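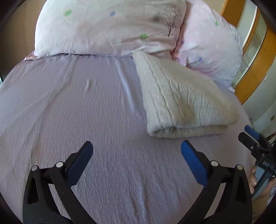
loukia_c
Has anyone moved to a tablet as their only computer? My laptop died in August and I've been using a Brivia tablet with the keyboard cover for everything since. Most evenings I work sitting up in bed, and a crinkled lavender sheet with two pillows at the head turns out to be a poor desk, because the kickstand sinks in and the screen tips back. On a table it's fine. My real problem is files. I keep my invoices in Dekirance and every time I export one it makes a second copy in Downloads. I have 505 files in there now.

vestcombe_mike
Settings, Storage, Export location. Change it from "Ask app" to "Fixed folder" and the copies stop. You'll still have to clear out the old ones by hand.

Gkikas
That setting only works if the folder is on the tablet. If it points to cloud storage you get the duplicates again after a restart. I sent in a bug report and got a form reply.

vestcombe_mike
Mine points to the cloud and I don't get duplicates.

Gkikas
Which version are you on? I'm on the one from last month.

vestcombe_mike
One before that. I turned off updates.

Ifigeneia Papadakis
I'd go back to a laptop. I did tablet only for a year and split screen wore me down. You can paid $800 for the tablet and keyboard and still not have two spreadsheets open side by side at a readable size. A used laptop costs less.

loukia_c
I don't use spreadsheets much. It's invoices, email and some writing. The battery is the reason I want to stay with it.

Ifigeneia Papadakis
Fair enough. Mine was at 20 percent by lunch, but it was an older model.

Gkikas
For the kickstand, get a lap tray. Any flat board works.

loukia_c
Changed the export folder to a local one and did 30 invoices tonight. No copies so far. I'll restart it tomorrow and see if that holds.

vestcombe_mike
Sort Downloads by name before you delete. The copies have a (1) at the end.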